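Coltden > Robot cell > Checklists > Teleoperated demonstration

Pre-session check, simulated table task
Checked by: Gudrun Hollmann, Saturday

1. Remote stop tested from operator seat – OK. Response 37 ms.
2. Hand controller zeroed – OK on second try. Left stick drifts, replace before June.
3. Gripper closes fully with no load – OK.
4. Arm clear of table and objects at start – OK.
5. Speed limit set for new operators – FAIL. Still on last week's value. Corrected, retest signed.
6. Recording disk – OK, room for some 156 demonstrations.
7. Scene matches task sheet 1656 – OK. Cube on plate, book and cup left in as clutter.
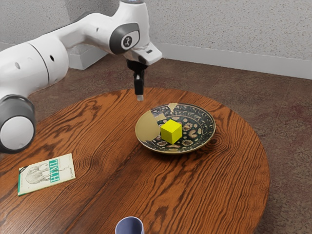
Item 4: gripper closed, held above the table behind the plate.

Comment: do not start recording until the operator has let go of the clutch once.

2 comments | 0 shares

Related
Prarketti hand controller: monthly check
Thibodeau cell: hand guiding checks
Tokier gripper pad wear log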